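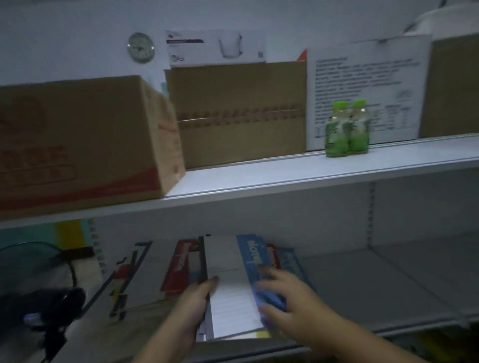 Stockroom, lower shelf, during the sorting of upright cartons. Storeroom diary, entry for 15th March.

The reorganization of the small stockroom continued today in accordance with the plan agreed with Ms. Le Roux. Work began at the white shelving unit, which had been put down for attention in September and then deferred twice on account of deliveries. I was assisted in the morning by Mr. Mengal and in the afternoon by Ms. Mkhize.

The lower level was taken first. Cartons there are to be kept on end, with the printed side toward the aisle, so that a member of staff can read them without lifting anything out. Mr. Mengal raised the question of whether red and blue boxes should be grouped by color. I decided against it. The stock list is arranged by supplier, and the shelf should follow the list. Goods from Rulden will therefore stand together, and goods from Makhubela will follow them, whatever the color of the packaging.

The green desk fan remains on the lower shelf for the present. It belongs to the office and has no stock number, and I have written to Mr. Sampaio to ask where he would like it kept. Its cord should be tied before it is moved. The barcode scanner is to be returned to the counter at the close of each day and signed for. This rule is already in the staff handbook and I have asked that it be read again.

The upper level carries the larger cardboard boxes. I noted that one of them, printed in red, stands out past the edge of the shelf. Boxes of that size are to be pushed fully back or transferred to the floor pallets. The box with a glass cup pictured on it may stay where it is until the Misow order has been checked, after which it goes to the glassware section with the others.

After lunch we turned to drinks and dry goods.

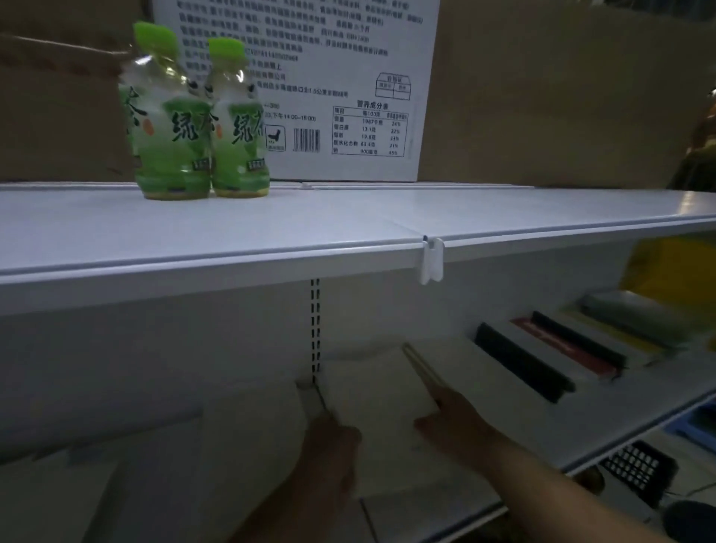
Green tea is to be placed at the front of its shelf with the labels facing outward, and the reserve cartons are to stand behind. Ms. Mkhize pointed out that the storage instructions on the outer cartons ought to remain legible from the aisle, and I agree. It has been our practice to turn cartons whichever way they fit, and we have twice had to unload a shelf to find a date. From now on the panel with the product information faces forward wherever space allows.

The price rail was also discussed. New tickets have been requested from Flonau in a quantity of 820, of which 95 are for this room. Until they are delivered the rail is to be left clear – handwritten slips are not to be used, as they fall out and are then found under the units.

Ms. Nkosi called in at the end of the afternoon and asked how long the remaining sections would take. I told her about 30 hours of work, if two people can be released for it. She will consider the matter and reply in writing.

Outstanding: the reply from Mr. Sampaio regarding the fan; the Misow check; a second step stool, the present one being on loan to the front office.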